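How to Cut a Clean Shape from a Sheet of Paper

by Clémence Renaud

Many people ask me how I get a smooth edge on my paper shapes. It is not difficult, but it needs some patience. In my workshops at Ravmont I teach it always in the same order.

What you need

A sheet of white paper, a pencil, and a pair of scissors which closes well until the tip. Sit at a table where you have free space for both elbows.

Step 1. Draw the shape lightly with the pencil. Leave a border of 13 mm on every side, so your fingers have a place to hold.

Step 2. Cut away the big corners first. Do not try to follow the line yet. A small piece of paper is much easier to turn.
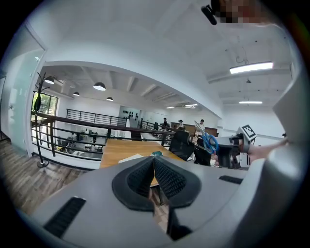

Scissors with blue handles, and the white sheet on the table.

Step 3. Now follow the line. Open the scissors wide and put the paper deep between the blades. Close them slowly, but stop before the tips meet. If you close completely, you will see a small tooth in the edge.

Step 4. For a curve, keep the scissors in the same direction and turn the paper with the other hand. Right-handed people go counterclockwise around the shape, left-handed people clockwise.

Step 5. For an inside corner, cut toward it from one side, take the scissors out, and come again from the other side.

If the edge is still rough, you can rub it softly with a fine nail file. With thick paper, for example 300 g, I prefer to make two cuts: one a little outside of the line and then the final one.

Erase the pencil marks at the end, always from the middle to the outside.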